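Dark cotton tops keep their color longer with a cool wash and a flat dry. Set aside almost 2 hours for the washing.

## Soak and wash

Turn the top inside out and soak it in cold water for 31 minutes. Use a mild liquid soap — I use Brotine — and press the water through. Don't wring.

Lay the top on a cloth with the sleeves out to the sides, then smooth the creases toward the hem. 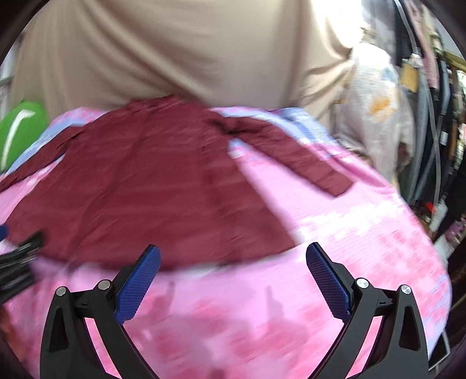

## Iron

Iron on low, still inside out. Go around a gathered neckline with the tip only, and leave the cuffs for last.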